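fpereyra: So Mansilla's office sat on the Plolmont contract for 70 days and then handed over 234 pages, nearly all blacked out. Some open government.

soriano_renata: Redacting isn't a crime - the statute allows it.

fpereyra: It allows names. They blacked out the totals.
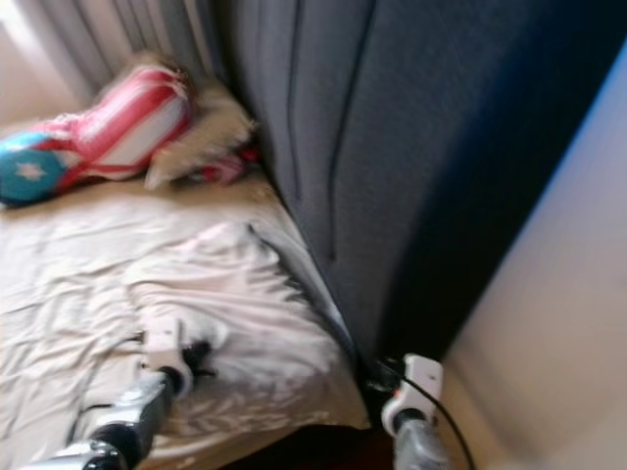 Striped pillow, gray headboard

cilon895: Renata's right on the law, sorry. Still stinks.

soriano_renata: I can live with that.

Recent threads
Who paid for the Lula trip?
Salinas hearing, page 115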